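About us

Zandcombe is a small company for sorting and giving a second life to household small things. Duván Rengifo started it in June with 3 friends, in one room behind the Kowalchuk bakery.

People bring us boxes from kitchen drawers, children's rooms and bathrooms. Everything goes first into a metal bin, a few pieces at a time, so that each one is looked at properly. Our bins are old and have many scratches, but they are strong and easy to wash.
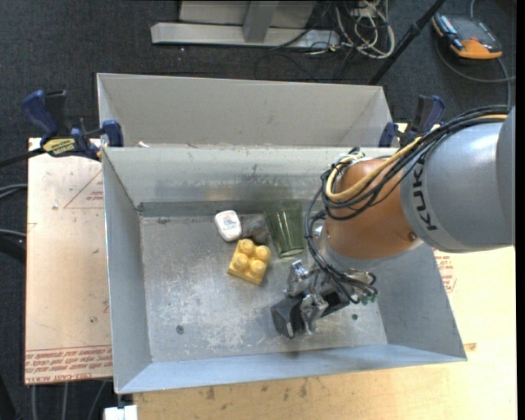 A toy brick, a green ribbed cup and other small items in one of our metal bins.

Toy bricks go to the Primesetti play library, which has received over 725 of them from us. Cups we wash and give to schools for painting lessons. For the small plastic cases we are still searching a good partner, so please write to us if you have an idea.

You can bring up to 60 liters in one visit. The door is open in the mornings.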